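Guson: how much does the wrist view help with laundry?

Hello! I'm Detlef Ruppert, and I look after Guson, a small set of teleoperated laundry recordings made with two robot arms. I put it together to answer one narrow question that had been nagging me for ages – when you train a policy on cloth, what do you lose if you take the wrist cameras away?

What you get

There are 400 episodes, split into 5 folders by operator session. Each one holds the fixed view, both wrist views, joint positions and a short text label. The loader lives in the Beterus package (install that first, or the timestamps will come out as strings and you'll be cross with me).

What I tried

I trained 2 policies on the same episodes. Zein sees everything. Graltum sees only the fixed view, and is otherwise the same down to the random seed. Zein did better at picking a garment out of the basket, which I'd expected, but the gap on hangers was much wider than I'd bargained for. Graltum tends to close its fingers a little early and then carry on as if it were holding something.

Blurred wrist frames are left in. I did try filtering them out back in February and Zein got worse at reaching into the basket, so back they went!

Sample frames

One recording day, starting with a wrist view.

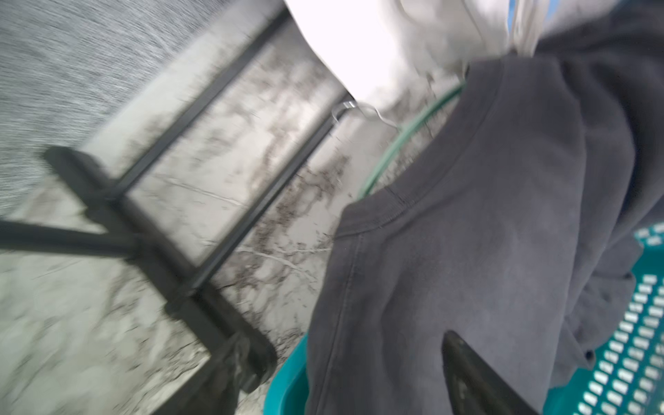

The fixed view, both arms in:

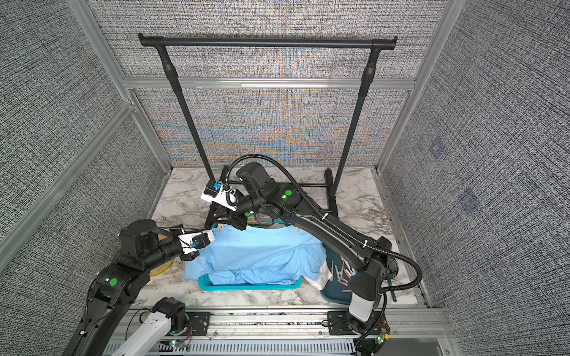

And a wrist view again, with a pink hanger in the fingers. 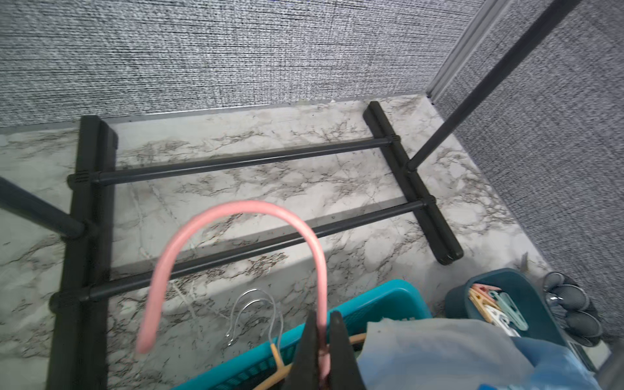 Known problems

The wrist clocks drift against the fixed camera in the longer episodes. Beterus corrects for it, but check the ends by eye if you need tight timing.

Labels are mine and a bit uneven – "top" and "shirt" are used for the same sort of thing. I'll tidy them when I next have a free afternoon.

Changes

Dec 16, 2024: joint limits fixed in the metadata, 2 duplicate episodes replaced.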